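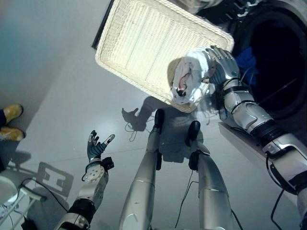
Wicker tray, cream-white, raised rim.

Brolden heat-pump dryer - four months in

Bought in January from Bermúdez Appliance in Malville. 900 dollars, delivery extra. Replaced a vented Brilik that ate a belt every winter.

Good stuff first. Quiet. No hose, no hole in the wall. Towels come out soft, sheets don't ball up much. Bill is down a little, havent done the math.

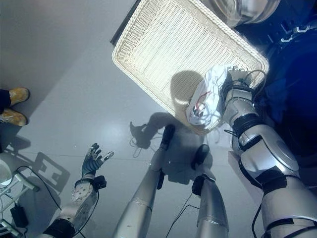 Roxana Cusi wrote in to say hers takes forever on jeans and she went back to the line. Fair. Mine is slow too - nearly 3 hours on a full load, and the timer lies the whole way.

Lint filter is the weak spot. Two layers, fiddly catch, clean it every single time or it sulks.

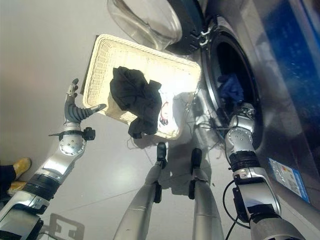

Also the water tank. Pulls out at the top, heavy when full, drips on your feet. Get the drain kit if you have a sink close by.
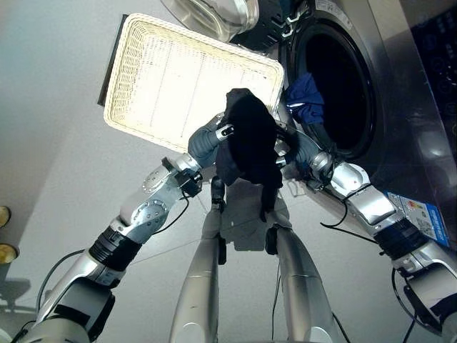 Sensor dry is hit or miss. Light cottons fine, thick stuff stops early with damp seams. Anything dark navy like the one here, I turn inside out and run on low, less fading so far. Skip the "refresh" setting, does nothing.

Would buy again, at teh sale price. 4 out of 5.

Last updated 1st May
Contact Maribel Cabrera | © Malville Home Notes | Back to top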